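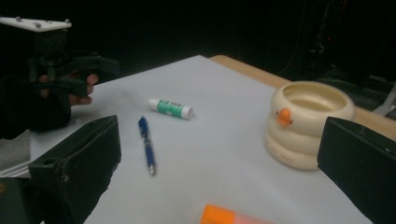

The Getedlow robotics center opened its training hall to the public on Apr 27, 2024, and nearly 26 visitors spent the morning learning how machines are taught to tidy a desk. The program, known as Rakena, begins with people. An operator takes up a hand-held gripper and repeats an ordinary chore while its movements are recorded. The objects are ones that any visitor would know from home or school, among them a glue stick, a blue pen and a cream-colored container in the shape of a duck.

Staff explained that each recording becomes one lesson. The software, supplied by Uto, compares many such lessons and looks for what they have in common. Operators are asked to work at a steady pace and to change the layout of the table often, so that the robot does not simply learn one arrangement by heart.

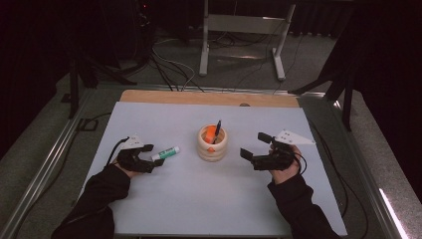

Guests were then invited to try the task themselves, in groups of six. Many found that two grippers were harder to manage than two hands. A pen that is easy to pick up with the fingers must be approached from the right angle, and several visitors needed a second attempt – a difficulty the instructors said new operators share.

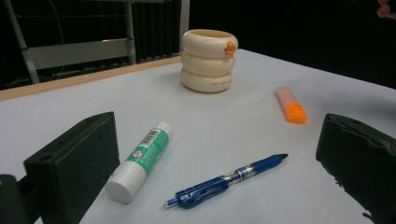
A glue stick and a pen between the fingers of a hand-held gripper, with the container and a highlighter farther back.

The afternoon session turned to Pidum, the center's two-armed robot, which will be trained on the Rakena recordings. Questions from the audience dealt mainly with cost, safety and the time needed to prepare a robot for a new room. The center plans a further open day in August, when Pidum is due to attempt the desk task before the public. Places may be reserved at the front desk.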